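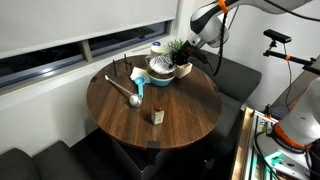

I gave up sugar in tea in January and it has taken me until now to stop missing it. I used to have two spoons a cup, four cups a day, and I never thought of it as much.

It was Jana Tiedemann at work who got me started. She had stopped the year before and told me the first fortnight was the worst. For me it was more like six weeks. Everything tasted of wet cardboard, so I tried other teas. Peppermint was fine. The green one from the shop in Cambridge was not, and I still have most of the 101 bags.

What helped in the end was making it weaker. I take the bag out much sooner now and use a bit more milk. I also let it cool on the table for a few minutes before I start on it. 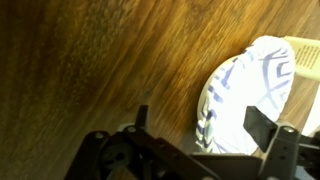

Brown wood grain, with something blue and white to the right.

I had sugar by mistake last week at Leonie's and couldn't finish the cup. I still eat biscuits, so I can't claim any great change in my health. My jeans fit the same.

Next I may try coffee without it, but I'm in no hurry.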